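Small parts sort, Ridum bench, Sunday

Mixed stock in the front blue bin, cylinders kept apart in the rear one. Tape grid still good on the cardboard.
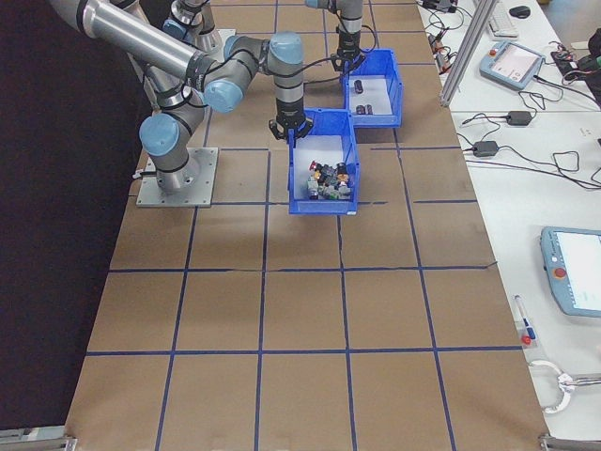 Isus bench replied that grey and black shouldn't share a tray again, the last lot took them most of an afternoon to pull apart. Fair enough. Separate trays from now on.

Jokura order is 500 pieces, to be bagged in lots of 28. Roughly 13 bags made up before lunch. Labels ran out, used masking tape and marker.

Anything with an orange tip goes in its own bag, don't mix with the plain ones. Green parts on hold until Ahn confirms the colour code.

To do: new labels, second scoop, check scale at 14 g.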